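4.2 What the surveys can and cannot show

Much of the recent writing on blue-painted household pottery takes it as settled that the pitchers sold in the Dekine market district were copies of imported wares. We doubt this. The claim goes back to a single trade report, and later authors have mostly repeated it, often with more confidence than the first writer had. Goh's review of the question lists the papers that cite the report and finds that few of their authors had read it in full. Those who had read it tended to quote the same two sentences.

The strongest evidence on the other side is the Ajayi inventory, which records 1,866 vessels from household sales. Of these, 1,856 have enough of the body left to be sorted by shape. That sounds like a generous sample, and it has been treated as one. But the inventory was put together by dealers, and dealers do not buy what they cannot sell. Plain jugs, cracked jugs and jugs with worn paint would have stayed in the kitchen or gone into the yard. A high share of painted pitchers in such a list tells us something about taste among buyers. It tells us very little about what people poured their water from.

Okafor has argued that the problem can be fixed by weighting the painted pieces downward. We are not persuaded. A weight has to come from somewhere, and his comes from the Wokon household survey, which covered 400 homes and asked each family to name the vessels they used most. People asked such a question in front of a stranger tend to name the good pitcher.
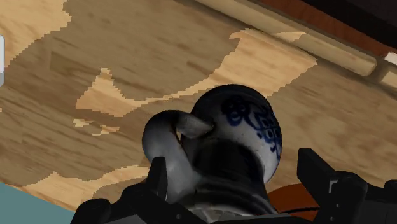

There is also the matter of dating. Blue decoration is often used as a rough clock, with dense floral borders placed early and loose brushwork placed late. The order is tidy on paper. In the Ajayi material, however, both styles turn up in the same household lots, and in one lot they turn up on vessels that share a potter's mark. Either one workshop painted in two manners at once or the sequence is wrong. Supporters of the sequence have suggested that the early pieces were heirlooms. Perhaps some were, but an explanation that can absorb any result should not be given much credit.

Shape may be a better guide than paint, although we make only a small claim for it. Handles and spouts are costly to change, as a potter who has learned one way of joining a handle will usually keep to it. Painted borders can be altered in an afternoon if a customer asks. We therefore sorted the vessels by handle joint first and looked at the decoration afterward (Table 3). The groups that came out did not match the accepted import types, and the two largest crossed them freely. Goh reached a similar result with a smaller set from Carkitz, using different measurements. We would be more comfortable if a third group had tried it and failed to find the pattern, so that we knew what failure looked like.

None of this shows that the copying story is false. Some pitchers surely were made with an imported model on the bench. Our objection is to the step from some to most, which rests on a dealer's list, a survey of what people were willing to say, and a style sequence that does not survive contact with the lots. Section 5 takes up the kiln records, where the gaps are larger but at least easier to see.

Figure 4. Household pitcher, white ceramic with blue painted decoration.

Shares 2 | Comments 0

Related items
Goh, K. Reading the trade reports again
Okafor, Y. Weighting household inventories: a reply
Handle joints in the Carkitz collection
The Wokon survey and its questions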